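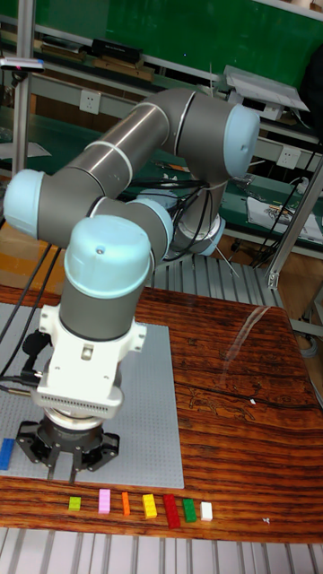

Demonstration collection (robot learning)

Demonstration collection is the gathering of recorded examples from which a robot's control system learns a task. Each example, usually called an episode or demonstration, pairs the robot's sensor readings and camera views with the commands sent to the arm at the same moment. A learning system trained on enough episodes can produce commands of its own from new camera views.

Methods

Most examples come from teleoperation, in which a person steers the arm with a hand controller, a second arm or a tracked glove. In kinesthetic teaching the person moves the arm directly by hand. Scripted collection uses a fixed program and needs less labor, but the motions vary less.

Tabletop tasks

Small plastic building bricks are common objects for this work. They are cheap, come in plain colors and can be set out the same way many times. In a typical layout the bricks stand in a row along the front of the table, with a flat studded baseplate under the gripper.

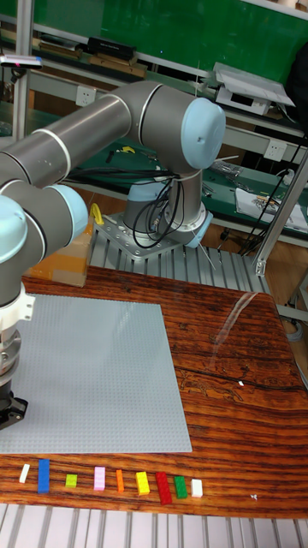

Starting positions are changed between episodes so that the system does not simply memorize one path. Failed attempts may be deleted, or kept and labeled as failures.

Size of collections

The number of episodes needed depends on the task. The Roser collection, recorded in Drustport, holds 1,668 episodes, of which 188 are marked as failed. The smaller Jislow set has just over 400, all teleoperated.

See also

Imitation learning
Teleoperation
Sugawara brick tasks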